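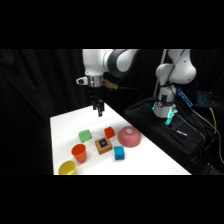
Small household items are lost more often through lack of a fixed sorting place than through carelessness. Andmont Household Services recommends that every residence set aside one surface for sorting, to be used whenever a drawer, toy bin or utility shelf is emptied. The surface should be pale and plain. Small colored objects on a white table can be picked out at a glance, and a dark curtain behind the table makes its edge easy to see. Patterned tablecloths should be removed before work begins.

Preparing the Surface

Wipe the table with a damp cloth and dry it fully. Clear away dishes, mail and chargers that do not belong to the drawer being sorted. A table with a raised lip is useful for screws, beads and batteries, which roll. Where no such table is available, a rimmed baking sheet lined with white paper will serve the same purpose.

Lighting should come from the side opposite the writing hand. Overhead fixtures alone cast the sorter's own shadow over the work, and small parts are easily missed.

Emptying a Drawer

Remove the drawer from its runners if it can be lifted safely. Tip the contents out gently in two or three portions. Households that empty everything at once tend to put half of it back unsorted.

Vacuum the empty drawer with a brush attachment, then wipe it with warm water and a few drops of dish soap. Leave it to air dry for 6 hours before relining. Shelf paper applied to a damp base will lift at the corners.

Grouping the Contents

Group items by the task they are used for. Picture hooks belong with the small hammer and the level, even if the three differ in size. Tape, string and scissors should be kept together near the place where parcels are wrapped.

Loose batteries require particular care. Store them in their original packaging or in a divided case so that the terminals cannot touch one another or any metal object. Button batteries must be kept in a locked or high cabinet, out of the reach of children. If a child may have swallowed one, seek emergency medical help immediately.

Unidentified keys should be tagged with the date on which they were found and kept for 12 months. Instruction booklets may be discarded once the appliance has left the house.

Choosing Containers

Shallow containers are preferable to deep ones. The Bralto drawer tray, supplied in a set of 8, fits most standard kitchen drawers and may be washed by hand. Clean jam jars are suitable for nails and wall plugs, provided they stand on a low shelf. Write labels in pencil on masking tape so that they can be changed without leaving residue.

Do not fill any container to the rim. A tray that cannot be closed or slid back easily will not be used for long.

Maintenance

Sort utility drawers twice a year, the first time in May, when winter items are being put away. Toy bins need attention more often. Replacement trays and liners may be ordered from the Andmont service desk.

Page last reviewed 08/11/2018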